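Ticket 1146: label printer drops off the network every afternoon
Opened by: Marjan Shokri, Fanham office
Status: waiting on parts

Hi all, me again with the printer (sorry!). It works like a dream all morning, and then somewhere after lunch it just vanishes. The Cletum screen says "device not found," I restart the thing, it prints 11 labels or so of whatever was stuck in the queue, and then it's gone again.

So far I've swapped the network cable, tried the other wall jack, and put the firmware back to the version we had in July. No change from any of it. Salvador Cardoso had me look at the router log, and the printer asks for a new address at 1:46 p.m. and never gets one. The address pool is set to 59 and it's full by then, what with all the phones.

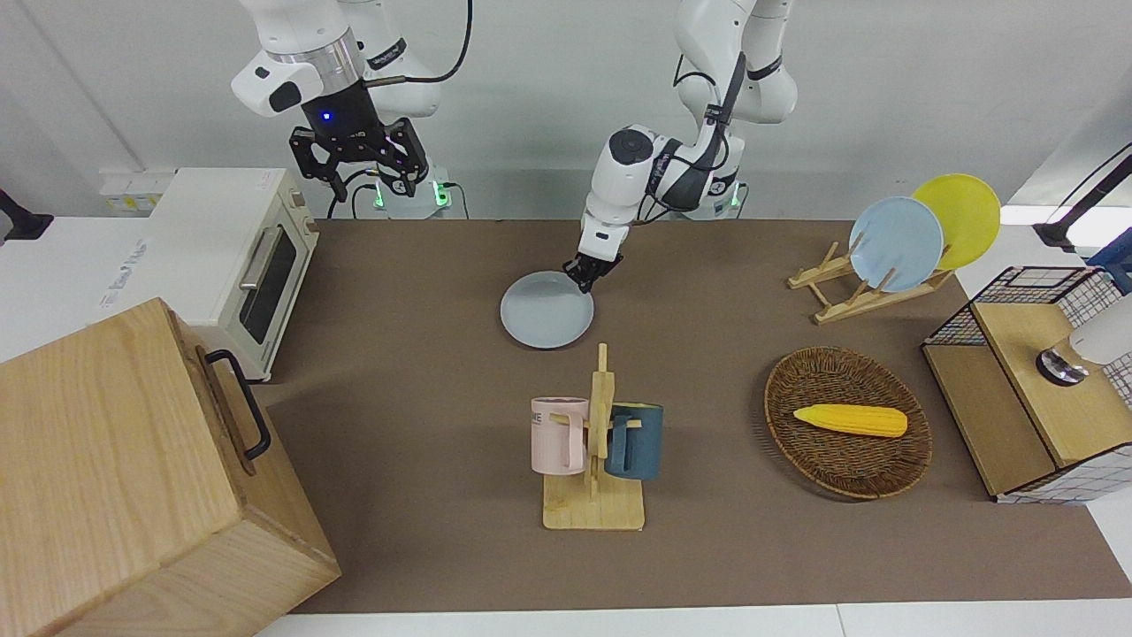

Could we just give the printer a fixed address?
Give it one outside the pool, then type the same number into Cletum under Devices and save before you restart anything.

OK, did that! It held through the whole afternoon and I got 600 labels out without touching it, which felt like a holiday. The Brondon office has the same model, so Gudrun, you may want to do yours too.

One thing left: the little latch on the side door snapped while I was in there, and the lid-open light comes on if you bump the desk. I've taped it for now. Shirley Pickering ordered a new latch from Wainwright, so please leave this ticket open until it shows up.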